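Household Waste Sorting in Shared Student Rooms: Term Project Report

By the Onderia project group
Last updated: January
3 shares | 2 comments

1. Purpose

The project measured how much household waste from rented rooms near the Floltano campus could be diverted from landfill if residents sorted it at the source. The city collects mixed waste and dry recyclables separately, but most rented rooms have a single bin. Food scraps are not collected and must be taken to the drop-off point run by Clultus.

2. Method

The study covered 41 rooms over two collection cycles. Each room received a sheet listing the accepted materials, printed in English and Vietnamese because many tenants on Đào Street read Vietnamese more easily. Residents tied their bags and left them at the door by 7 p.m. The bags were weighed on a hanging scale, opened on a tarp, and separated into paper, rigid plastic, film, metal, glass, food scraps, and residual. Bags that had leaked were weighed but not sorted.

In the first cycle residents kept their usual habits. In the second they were asked to use a second container for dry recyclables. No container was supplied. Shoe boxes and grocery bags were accepted.

3. Results

The mean residual weight per room in the first cycle was 675 grams. In the second cycle it fell in most rooms, with the largest drop in rooms where residents cooked. Paper was the easiest fraction to separate. Film was the hardest, as much of it carried food residue and had to be moved to residual.

Small mixed items such as receipts, tissue, and snack wrappers stayed in residual in both cycles. The sheet did not mention receipts, and residents treated them as paper. The next version should list them by name.

4. Room layout

Floor space limited the use of a second container. Where furniture stood close together, the bin usually occupied the only free spot near the bed or desk.
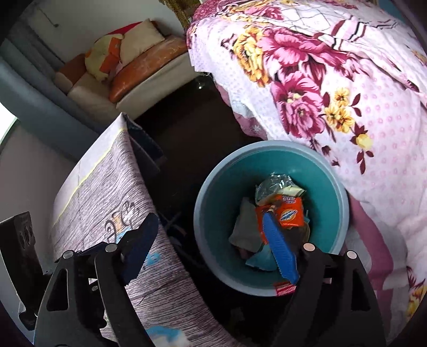 Figure 1. Round plastic bin between a covered table and a bed.

Residents in such rooms tended to hang a bag from a door handle, which worked for paper but not for bottles.

5. Limits

Two cycles are too few to show whether the habit lasts. The scale reads in steps of five grams, so light fractions such as film carry a large relative error. Leaked bags were excluded from the composition table, which probably understates food scraps.

2 comments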